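Mostthorpe 社区工坊二月例会纪要

时间:晚上七点开始
主持:Chie Yagi
记录:Awasthi

一、上次遗留
门锁已换好,钥匙在柜子里,要用的人登记一下就行。Zurkudley 五金店答应继续给我们会员价,太好了!

二、小零件整理
这是今晚聊得最久的一项,大家兴致都很高。上个月收来的旧螺丝、螺母、垫片,终于全部分完,Ultulix 分格盒也买回来了,花了 400 元,从公用经费里出。分的时候还翻出好些找了半年的小螺母,现场一片欢呼。
议定:
1. 按直径分格,同一直径再按长短排,格子上贴手写标签。
2. 混在一起认不出规格的,先放进抽屉,下次活动一起量。
3. 每次活动结束留 5 分钟归位,谁拿的谁放。

三、工作台
台面上的旧污渍这次不打磨了,多数人觉得用着顺手,有点痕迹反而亲切。锤子用完放回台子靠里的一侧,别压在零件盒上。带盖的橙色收纳盒也靠里放,前面留出来干活。
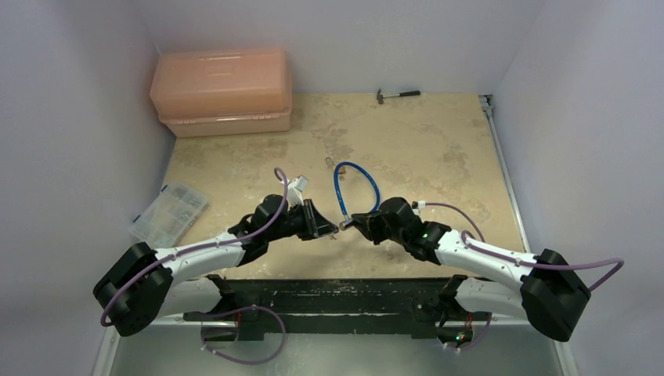
Chie Yagi 补充说,标签最好用铅笔写,规格一调整就能擦掉重来,她家里的盒子贴过三轮纸,撕得满手是胶。大家一致赞成,当场就有人去找铅笔了。
另有人问木螺丝和机螺丝要不要分两盒,讨论后决定分,木螺丝那盒下个月再买,预算 70 元。

四、修凳子活动
已有 3 把凳子报名,都是榫头松动,正好练手!需要夹子,请家里有的带来,并写上名字。胶水由工坊准备。新来的朋友可以先在旁边看,也欢迎直接上手。

五、其他
靠门那盏灯偶尔闪,Awasthi 去问灯管型号。下次例会仍是晚上七点,议题请提前写在门口的本子上。

八点四十散会。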